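Re: [hymnody-l] Zarei tunebook, which printing?

From: Rasha Bitar
March 11, 2022

Quick reply before I have to run, sorry for the fragments.

> Does anybody have the second printing of the Zarei tunebook
> in hand? Ours at Kolum stops at no. 90 and the index goes on
> to 101. I had always assumed the camp meeting choruses were
> added later, by Volleck, but the preface talks as if they
> were there from the start. Also is "Teletti" a tune name or
> the man who lined it out?
> Thanks, and sorry if this came up back in November.

Yes, have it. Second printing, brown boards, spine gone. Runs all the way to 101, so your copy has lost its last gathering I think. Check the sewing at the back, you may see stubs.

The choruses are in mine but on different paper, and the page numbers start over at 2. So my guess is they were sold seperately as a little pamphlet and bound in by whoever wanted them. That would square with the preface. Volleck only claims the harmonies anyway, never the words. People keep giving him the words.

Teletti is the tune. Common meter, minor, and the one everybody sang at the mourners' bench if you believe the circuit diaries. I don't completely. The preacher who wrote most of them up was not at half the meetings, he got it by letter from his brother in law.
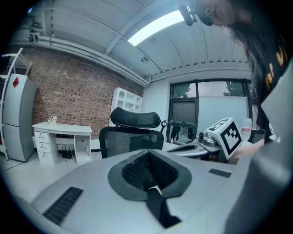

One more thing, no. 14 has a verse in my copy that isnt in the reprint, the "weary pilgrim" one. If yours has it too please type out the last line, mine is trimmed off by the binder and I've been guessing at it for years.

Can send scans of the chorus pages next week if you want them. Off list is better, the files are big.

Rasha

3 replies
Share 2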